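Why Is Grey So Interesting? (Yes, Grey!)

Ask a class of children for their favourite colour and you'll get blue, red, purple, "rainbow" (there's always a rainbow) and a very long argument about whether gold counts. I've visited plenty of schools and I have met one single grey fan. His name was Nimal Rathnayake, he was seven, and when I asked him why, he said, "Because of rhinos."

I went home on the train that afternoon in the rain, looking at grey clouds over grey roofs, and decided Nimal was on to something. So this page is for him, and for you if you've ever pulled the grey pencil out of the tin and found it was still as long as the day you got it.

So what is grey?

Let's start with white and black. When sunlight hits a sheet of white paper, nearly all of the light bounces off again and some of it lands in your eyes. When sunlight hits something very black, such as a lump of coal, hardly any of it bounces back. The coal soaks it up.

Grey is everything in between. A grey pebble soaks up some of the light and bounces back the rest. The important bit is that it does this fairly. A red jumper is unfair! It throws back the red part of the light and swallows most of the green and blue. A grey pebble takes nearly the same share of each. No colour wins, and so you see grey.

Soak up a little and you get pale grey, like a dove. Soak up a lot and you get charcoal. There are far more steps between the two than most of us have words for, though we do have a few good ones: ash, slate, pewter, smoke, silver, steel, lead. Have a go at putting those in order from lightest to darkest. Then get someone else to do it without looking at your list. I bet you a biscuit they won't match.

Why do clouds go grey?

I get asked this one a lot, usually by someone whose sports day is about to be cancelled.

A cloud is made of tiny drops of water or tiny bits of ice. The drops scatter sunlight in every direction, all the colours alike, and that makes a small fluffy cloud look white. But when a cloud grows tall and thick, the light has a terribly long way to go to get through it. It's bounced back up and out of the sides, and less and less of it reaches the bottom. You're standing underneath, so you see the bottom.

Now think about being in an aeroplane above that same cloud. From up there, with the sun shining down on the top, it's so white it makes you squint. Same cloud! Grey from below and dazzling from above.

Why does everything go grey at night?

Try this one at bedtime. Put a few bright things on a chair, perhaps a red sock, a green book and a blue cup. Turn the light off and leave the curtains open a crack so there's a tiny bit of light. Wait for a few minutes (no torches, it spoils everything) and then look at your chair.

You'll be able to make out the shapes, but the colours will have drained away.

The reason is at the back of your eyes. You have two main kinds of light catchers there, and they're called cones and rods. Cones are the ones that deal with colour. They're marvellous in daylight and pretty hopeless in the dark. Rods can work with hardly any light, but they can't tell one colour from another. So when it gets really dim the cones give up, the rods take over, and your bedroom turns into an old film. An easy way to remember it is that Cones and Colour both start with C.

Greys with a secret

Now for the part I like best. I said that a grey thing is fair to all the colours. Well, some greys cheat a bit.

If a grey leans slightly towards blue or green, painters call it a cool grey. Think of slate roofs, or the sea on a day when you really don't want to paddle. If it leans towards yellow, red or brown, it's a warm grey, like a mushroom or a donkey. You might not notice the lean at all until you put two greys side by side, and then you can't stop noticing.

My friend Afroza Gazi paints the insides of houses for a living, and she's got a shelf of tins in her van that all look the same to me. She holds the lids next to each other and says, "That one's green, that one's purple, that one's nearly pink." I look again, and bother me, she's right. She once painted a hallway in a grey called Skudevik, which looked like plain cement in the tin and like a duck pond once it was up on all four walls. The family kept it. They've got used to the duck pond.

Teal is a good colour to know about here. It's a mixture of blue and green, and it gets its name from a small duck with a patch of it round its eye. Take a teal, make it darker and then dull it down, and there comes a point where you can't decide if you're looking at a greenish blue or a bluish grey. People will argue about it for the whole of a lunch break.

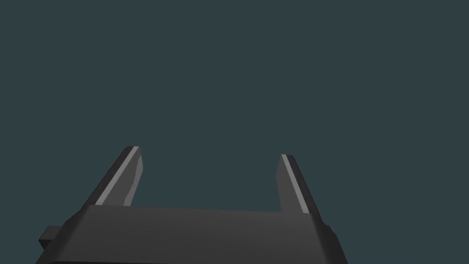
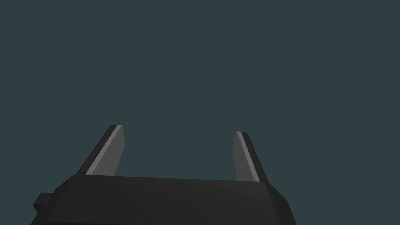
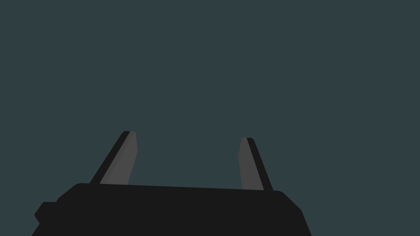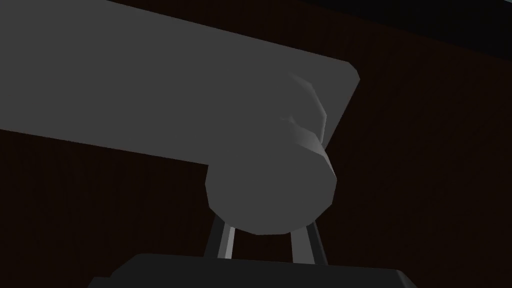 Computer-drawn greys: nearly black in the second and third pictures, a middling grey on the big flat shape in the last.

How does a computer make grey?

If you could look at a screen through a very strong magnifying glass, you'd find it covered in tiny lights in three colours: red, green and blue. There isn't a grey one. There isn't a yellow one or a brown one either! The screen makes every other colour by turning those three up and down.

Turn all three up as high as they'll go and you see white. Turn them all off and you see black. To get grey, you set all three at the same level, somewhere in the middle. Most drawing programs let you type in a number for each light, from 0 up to 255. If you type 127 for the red, 127 for the green and 127 for the blue, you'll have a lovely middling grey. Now nudge the blue up a little and leave the others alone. There's your cool grey. Put it back, take the blue down a bit, and you've got a warm one.

This is fair light again, the same as with the pebble, only this time you're the one choosing the shares.

Can your eyes be fooled by grey?

Oh, very easily. Here's what you need:

A sheet of white paper
A sheet of black paper
One piece of grey paper or card
Scissors and a glue stick

Cut two small squares from the same piece of grey. Stick one in the middle of the white sheet and the other in the middle of the black sheet. Put the sheets next to each other and take a few steps back.

The square on the black paper looks lighter, doesn't it? It isn't. You cut them both from the same card, with your own hands. Your brain doesn't measure light the way a ruler measures a line. It compares each thing with whatever is next to it, and next to black, almost anything looks bright. I know exactly how this trick works and it still gets me every time.

Make your own ladder of greys

You can do this with paint, and it makes a fine mess of a Thursday afternoon. Draw a strip with 9 boxes in a row. Leave the first box white. Paint the last one black. Then fill in the ones between, so that each is a tiny bit darker than the one before.

My best tip is to start with white paint and add the black to it, a speck at a time, on the end of a cocktail stick. Black is a bully. If you start with black and try to make it paler, you'll use up the whole tube of white and whoever bought it will want a word with you. Let each box dry before you decide if you're happy, as some paints change a bit when they dry.

When you've done that, try making a grey with no black in it at all. Mix blue with a bit of orange. If you've got the amounts right, the two colours cancel each other out and you get a soft, smoky grey (if you've got them wrong you get mud, and it's very good mud for painting rhinos). Red and green can do it too, with some white to help.

A few grey questions from my postbag

Is grey hair really grey? Not quite. Hair gets its colour from stuff called pigment. As people get older, new hairs grow with less of it, or none. A hair with none looks white, and white hairs mixed in with dark ones look grey from across the room.

Is it grey or gray? Both. In Britain we mostly write grey, and in America they mostly write gray. E for England and A for America will help you remember.

Are elephants always grey? Their skin is, mostly, but they love throwing dust and mud over themselves, so an elephant that lives somewhere with red soil can look quite orange.

Is the Moon grey? Yes, and it's a surprisingly dark grey, too. It only looks bright because the sun is shining on it and the sky behind it is so black. Have another look at your paper squares and then go and find the Moon.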